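26 July 2026
Brick and tray table, notes

Long bricks out again on the brown table with the shallow tray. I want the layout written down so whoever sets up next doesn't have to ask me.

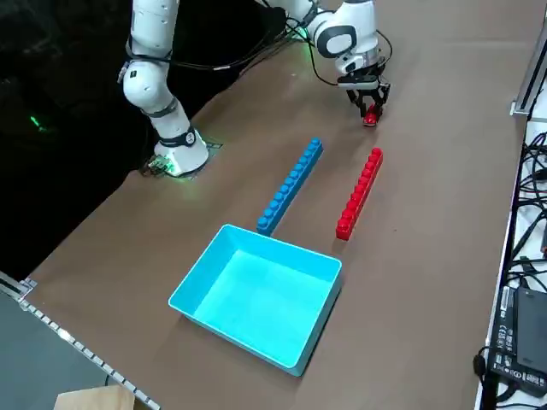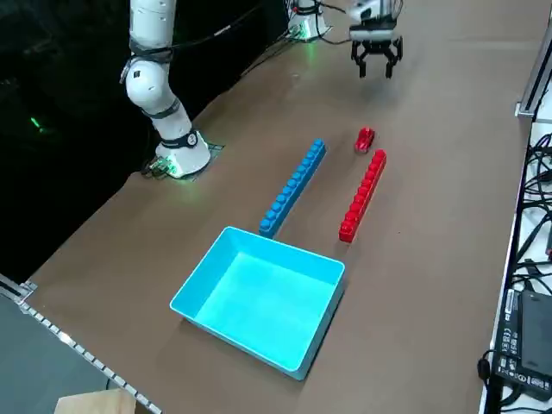
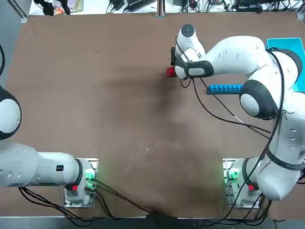

Notebook 2, p. 41

Blue long brick and red long brick go side by side on the diagonal, with bare table between them. The blue one points its lower end at the tray. Leave a gap before the rim. In the second picture it is almost touching, and I would like more room than that. The red one sits to the right of the blue and a little lower. In the first picture you can count ten studs on each, so these are the single-row tens. Don't swap in the shorter ones from the Stalitz box, they are a different shade and the studs are tighter.

Small red piece: keep it near the red long brick. I have gone back and forth on using something red here, as it is easy to lose against the long one. A yellow would be simpler to see. Vibeke Stougaard says leave it red until the end of the set so the entries match. Fine, leaving it.

Tray: the light blue one, nothing in it at the start. The Zedolmont tray has higher walls and the tens stand up in it at a bad angle. I tried that in May and went back.

Table top has scuffs that don't come off with a damp cloth. Not worth more effort. Wipe for dust and stop there.

Storage. The 1,000-piece tub is too deep for finding anything. I moved the long bricks into a flat Riquelme drawer, blues left, reds right. Small pieces are still mixed. Need 6 more dividers, same size as the last lot.

To do:
Order dividers.
Tape marks for the two brick ends, thin tape, no arrows.
Ask Vibeke if the Zellholm tub can go back to the store room.
Try the blue brick moved up one stud length from the tray and note it on the next page.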